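Skewers, trays and the tabletop grill: frequently asked questions
By Thoa Lưu
October 20, 2024

These answers cover the table set-up used in the Veltstead cookery room. Send corrections to the Lenley office.

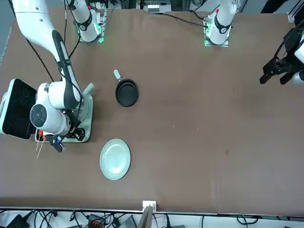 How long should wooden skewers be soaked?
Soak for 100 minutes in cold water, fully submerged. Drain on a cloth. Soaked skewers still char at the exposed end, so keep the tips clear of the heating surface.

Can skewers rest across the edge of a tray?
Yes, provided the points face away from the person working. No more than seven to a tray. Above that they roll, and the ones underneath are hard to pick up singly.

Which tray is for raw food?
Trays are assigned by label on the underside and never by colour. Pale green trays have been issued for both uses, so check before loading. A tray that has held raw meat goes straight to the sink.

Does the tray go in the oven?
No. The trays are for carrying and preparation only. Do not set one on a warm grill, even with the power off.

How much clear space does a grill need?
Leave a hand's width on every side when it is in use. With the grill at the left end of the table, preparation takes place in the middle and the right end is kept free for plates.

How is a mesh or perforated top cleaned?
Unplug and allow to cool. Lift the top out if the model permits it, soak in warm water with washing-up liquid, and brush along the holes with nylon bristles. Wire brushes are not to be used. Dry fully before refitting.

What do we do with unused skewers?
Dry ones go back in the packet. Soaked ones are thrown away at the end of the session. They grow mould in the drawer.

Where do replacements come from?
Skewers are ordered from Adodow in boxes of 546. Trays come from Kowalchuk, item 178. The next order closes in December.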